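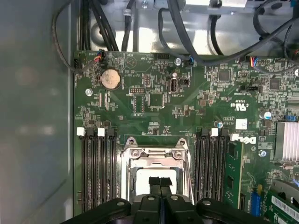 Okay, start talking before the title slide settles. Say hi, say my name, say I work on the robot bench at Pavari and I've been doing computer teardown and rebuild cells there long enough to have my own favorite screwdriver. Thank Olumide Etim for the invite (he'll be in the front row, he said he'd wave if I go too fast, and I will go too fast).

Opening bit: ask for hands. Who here has a written rule for what the robot does when it loses its grip on a part? Wait. Who has one that the night shift has read? Let them laugh, then move on, don't milk it.

So the talk is house rules for robots working inside open computers. I don't mean the big safety standards. Those matter, we follow them, and there's a good session at 10 on guarding and risk assessment, please go to it. I'm talking about the layer under that, the stuff that keeps you from wrecking a board. At Pavari we call our version the Kukidholm sheet, after the building where we wrote it. It's 2 pages. It used to be 13 and people hated it.

Rule one, ground everything, and check it. Everybody grounds the person. Wrist strap, mat, fine. Then a plastic gripper goes straight down into the case and we all stand there feeling responsible! Ordinary plastic can hold a charge, and being black doesn't make it static safe, which I know sounds silly but I've had that conversation more than once. So: know what your fingers are made of, get the data for it, measure the path to ground at the tip and write the reading in the log. Start of shift, and again after any finger change. (If someone asks what meter we use, tell them to find me afterward, I don't want to do ten minutes on meters.)

Rule two, power off means unplugged. Cord out, then press the power button to drain what's left, then wait. The coin cell on the board stays live the whole time, so metal tools stay away from it unless the job is the coin cell. I once had a long argument with Nnamdi Nwosu over whether that needed writing down. He won, it's on the sheet, and I've come around.

Rule three is the one I care about most, so slow down here. Processor sockets are a no-contact zone by default. Think about what's packed in that area: a metal retention frame, a lever down the side, memory slots close by on either hand. You've got a gripper that's wide compared with the gaps it's working over, and the camera is looking down past its own fingers, so the part you most want to see is the part you're covering up. We had the robot happily reporting a clear path while its fingers hid half the socket.

What we do now: the approach is straight down, no sideways moves below the top of the memory slots. The arm stops at a hover height and takes a look before it commits. If the fingers block the target, it backs up and looks again from a different angle. A plastic cover on a socket stays on until a processor is ready to go in, and if the cover comes off for any other reason, a person inspects the socket with a magnifier. Yes, every time. Yes, people complain.

Pause for water. Check Olumide isn't waving.

Rule four, force limits belong to the part. We started with one limit for the whole cell and it was a terrible idea, because a memory module needs a real push to seat and a fan plug really doesn't. So each part type gets its own limit, and the limit lives with the part recipe where the operator can read it. And nobody raises a limit to clear a jam! If it jams, the arm retracts and a person looks. Tell the Omoregie story here if there's time: that was our second line, one limit got nudged up over lunch, and we spent the afternoon sorting out latch clips. Keep it short. Don't say who did it.

Rule five, cables first. Cables are the thing that changes from one machine to the next even when the model number is the same. Somebody tucked it left, somebody else looped it over the top. The robot doesn't get to start until the loops are out of the approach path, either moved by hand or confirmed by a fresh picture. A reference picture from the last unit doesn't count. I'd underline that if I could underline with my voice.

Rule six, log the near misses. When we switched over to the Hinutar logging tool we made the near-miss button the biggest thing on the screen, and by June we had 179 entries. My boss got nervous about that number. I got excited, because most of those had been happening before and we'd just been shrugging at them. Brushed a clip, write it down. Stopped late, write it down. We read them together every week, and the sheet changes when the same one keeps coming back.

If I'm running long, skip to here.

What to take home: write your sheet for the person standing at the cell at 2 in the morning. Use the words they use. Put the stop conditions at the top. Then have somebody who's never run the cell read it out loud to you, which is painful and I recommend it.

Likely questions. "Do you let the robot install processors?" No, a person does it, and I'm in no hurry to change that. "Can we have a copy of the sheet?" Yes, blank version, I'll have printouts by the door. "Does this slow you down?" A bit, mostly at the hover step, and I'll take it over scrapping boards.

Thank Nnamdi for letting me use his name. Leave the contact slide up. Pick up the clicker on the way out, I left it behind last time.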